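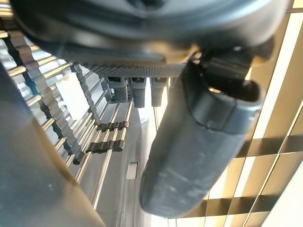

The Salt Ledger is a memoir by the Czech-born writer Ludmila Dvořáček. It covers her childhood in the river town of Fladov, her years as a bookkeeper at a salt warehouse, and her move abroad as a young woman. It was published by Jastbridge in February and was her first book.

Background

Dvořáček began writing the book after her mother's death, when she was sent a box of household account books. Her mother had kept them every day and had used the margins for short notes on the weather, visitors, and family arguments. Many of these notes are quoted in the memoir, usually at the start of a chapter.

The first draft ran well over 400 pages and was written in Czech. Dvořáček made the English version herself and cut it to 300 pages, dropping most of the material on her brothers. She later said that she found it easier to be plain in her second language. 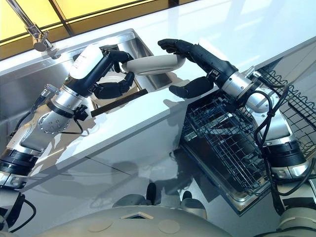 The cuts also changed the order of events. In the Czech draft the story moved straight from childhood to adulthood, while the published book opens with the author's last winter at the warehouse and then goes back.

Contents

The memoir is divided into 3 parts. The first, "Fladov," describes the town and the family's two rooms above a bakery. Her father was often away on the river barges, and the children were raised mainly by their mother and an aunt. The yearly flood and the cleaning that followed it take up a long chapter.

The second part, "Zeman," is named for the warehouse where Dvořáček went to work at the age of seventeen. It deals with the daily routine of the office, her friendship with an older clerk, and a shortage in the stock records for which the clerk was blamed. Dvořáček had noticed the error earlier and kept quiet. Her silence — and the clerk's dismissal — is the central event of the book.

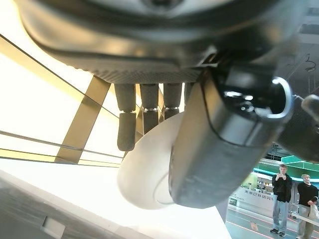 The third part is the shortest. It follows the author through her first years abroad and ends with a return visit to Fladov, where the warehouse has been turned into apartments. She looks for the clerk's family but does not find them.

Style

The prose is spare, with short chapters and little dialogue. Dvořáček rarely comments on events and often gives prices, wages, and weights in full. Two chapters are written as ledger entries.

Reception

The book sold slowly at first and found more readers through book clubs and libraries. Reviewers praised the warehouse chapters. Several found the third part rushed, and one wished that the brothers had been given more space. A Czech edition, based on the longer draft, was later issued by the small press Plundimik.
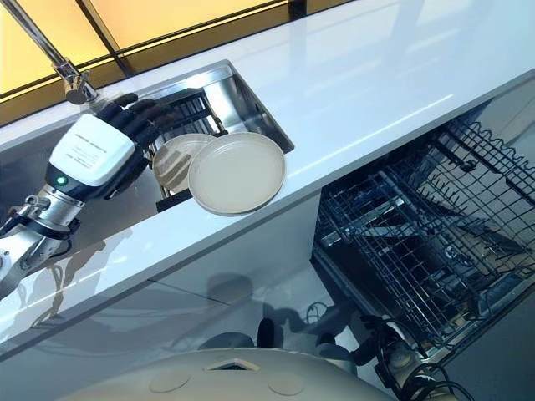

Is the clerk's real name given in the book?

The clerk is called only "Mrs. K." throughout. A note at the back says that her name and a few details of her family life were changed.

Filed under: Memoirs, Books in translation, Debut works

Contact us | © Readers' Book Encyclopedia | Back to top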